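### 3.2 House rules for handling tools

I'll admit I wanted to skip this part, but our lab at Flukari kept arguing over what counts as a proper grasp, so we wrote it down. The Gramel rule set (we stole the layout from an old Montes checklist) says a tool gets held by its handle, never by its working end — and no episode gets a pass if the operator fixes the grip by hand. We went back over 700 episodes with those rules and 93 broke at least one. Ouch! Most of them were grip errors, and I labeled plenty of those myself. Figure 3 is from the sweeping task, the one we fought over most.

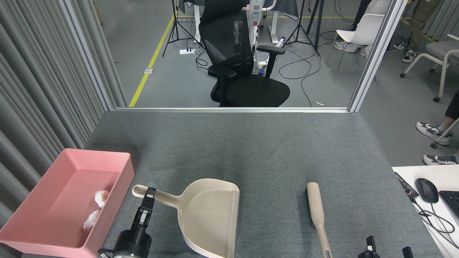

**Figure 3.** Gripper closed on the dustpan handle, with the brush to the right and two paper balls in the pink tray.

The second rule, on where tools go between episodes, took us until March to settle.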